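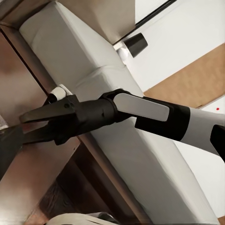

Notes pour l'intervention - « Réparer le banc ou le remplacer ? »
Lalcombe, mai 2024

1. Démarrer (sans lire !)

Bonsoir, merci d'être là, etc. Je me présente vite : je retape des assises depuis le jour où j'ai hérité du banc de ma grand-mère et où je l'ai massacré en un week-end. Raconter l'histoire des agrafes. Toujours la raconter, elle marche à tous les coups, et puis ça met tout le monde à l'aise avec l'idée qu'on a le droit de rater.

Demander à la salle qui a déjà jeté un canapé. Laisser les mains se lever. Moi aussi je lève la mienne.

2. Ce qui lâche en premier

Presque jamais le bois. Insister là-dessus, les gens pensent le contraire. C'est la mousse qui fatigue, puis les sangles, puis le tissu aux coutures. On s'assoit toujours au même endroit (chez moi, côté lampe) et au bout de quelques années on a une cuvette.

Faire passer les deux échantillons de mousse, la vieille et la neuve. Dire de bien appuyer avec le pouce. Penser à les récupérer, la dernière fois j'en ai perdu un et Rebecca Negri l'a retrouvé dans son sac en rentrant chez elle.

Petit mot sur la densité : à l'achat on regarde la couleur, le prix, et la densité jamais. Pourtant c'est elle qui décide si le coussin tient. Ne pas se lancer dans les chiffres ici, je m'embrouille et on perd le fil.

3. Le banc de chez Lo Presti

Alors là, ralentir, c'est le cœur de la soirée. Carmela Amato m'appelle en novembre pour la banquette de la salle du fond, au café Lo Presti. Longue assise, un seul coussin d'un bout à l'autre, housse cousue sans fermeture éclair (soupirs dans la salle, normalement). Devis pour une banquette neuve : 500 euros. Ma facture à moi, mousse et tissu compris : 400 euros.

Pause. Oui, l'écart est petit ! Je préfère le dire franchement, parce qu'on me pose la question à chaque fois. Réparer coûte cher en heures. Ce que Carmela a gardé, c'est une structure en hêtre massif qui repartira pour un tour, alors que le modèle neuf était en aggloméré.

Ce que j'ai raté sur ce chantier : j'ai coupé la mousse trop juste. Il faut la prendre un peu plus grande que la housse pour que le tissu se tende. J'ai recommencé, à mes frais, et depuis je mesure la housse et la mousse séparément.

4. Les tissus clairs

Question qui revient tout le temps, autant la prendre de vitesse. Le gris clair, l'écru, le sable : oui, on peut, même avec des enfants, même avec un chien. À condition que la housse s'enlève. Un lin épais lavé avant la coupe, ça vit très bien. Laver AVANT. Le répéter une deuxième fois, lentement.

Wakana Sasaki m'a montré un truc que j'adore : coudre la fermeture éclair sur le long côté arrière et la faire tourner dans les angles. On rentre la mousse comme une lettre dans une enveloppe, sans se battre. Mimer le geste.

Si quelqu'un parle des sprays anti-taches : je n'en utilise pas, je n'ai pas d'avis solide, passer la parole à Remo Sala qui sera au premier rang et qui en a essayé plusieurs.

5. Par où commencer chez soi

Une chaise de cuisine. Pas le canapé ! Une galette, quatre vis dessous, un carré de tissu, une après-midi. Prendre une vraie agrafeuse (celle du bureau ne traverse rien) et poser d'abord une agrafe au milieu de chaque côté avant de s'occuper des angles.

Pour la mousse à la coupe, donner l'adresse de l'atelier de la rue Zingate, et dire que Ada Mancuso accepte de couper en biais si on apporte un gabarit en carton.

6. Questions

Garder un quart d'heure. Si silence : demander ce que les gens ont chez eux qui grince.

Rappeler la feuille d'inscription près de la porte pour l'atelier suivant, et rendre la clé de la salle avant de partir.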